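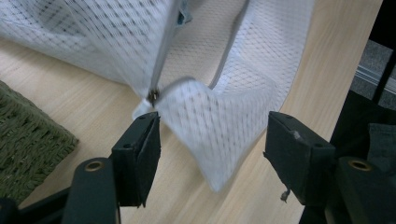

The mesh bag, with its zipper.

The Wash Bag

Macarena Toledo found the bag behind the dryer on the second day of cleaning out her aunt's apartment. It was white mesh with a gray zipper, the kind you put stockings in so they don't wrap around everything else in the machine. She shook the lint off it and put it on the table with the other small things she hadn't decided about.

The table was filling up. There was a box of keys, a radio, 40 dollars in coins in a coffee can, and a stack of receipts from the laundromat on Arroyo Street. Her aunt had owned a washer for years and had kept going to the laundromat anyway.

Itziar Tejada came up from the second floor at noon with two sandwiches. She had lived under the aunt since before Macarena was born.

"You should eat," she said. "What's that?"

"A wash bag."

"I know what it is. I gave it to her."

Macarena moved the coffee can so there was room for the plates. They ate without talking much. The window was open and somebody was moving trash cans in the alley.

"She came back from the Tidgate with a ruined blouse," Itziar said. The Tidgate was the hotel where they had both worked, Itziar in the laundry and the aunt at the front desk. "The green one. She put it in with a jacket and the jacket had hooks. She cried about it in my kitchen. So I took a bag home from work and gave it to her."

"You stole it."

"They had hundreds."

Macarena picked up the bag and tried the zipper. It went a little way and stuck. She pulled the mesh flat on both sides of it and tried again, and it stuck in the same place.

"Don't force it," Itziar said. "It always did that. You have to hold it from the bottom."

Macarena held it from the bottom. The pull moved one tooth at a time, and then all at once, and the bag was open. She put her hand in and felt along the seam. In the far corner there was something small and stiff. She worked it out with two fingers.

It was a laundromat claim ticket. It had been through the wash, but the number had been written in some kind of marker that didn't run. The number was 214.

"Do they still have drop-off there?" she asked.

"They have everything there. They have shirts from dead people."

Itziar heard herself say it and put down her sandwich.

"It's all right," Macarena said.

They walked over at three. It was four blocks and Itziar took them slowly. The man at the counter looked at the ticket, front and back, and said he didn't use tickets like that anymore. Then he went into the back room. He was gone long enough that Macarena read every notice on the wall, including the one that said items left after 80 days would be given away.

He came out with a hanger in a paper cover. The paper had gone brown along the shoulders. He tore it down the front so they could see, and it was a green blouse. Under the left arm was a line of stitches so small that Macarena had to lift the sleeve toward the light to find them.

"She told me she threw it out," Itziar said.

"How much is it?" Macarena asked.

The man looked at the ticket again. "It says paid."

Macarena carried the blouse home over her arm. Back at the apartment she folded it on the table, slid it into the wash bag and closed the zipper, holding it from the bottom. Then she gave it to Itziar, who said it wouldn't fit her, and took it downstairs with the plates.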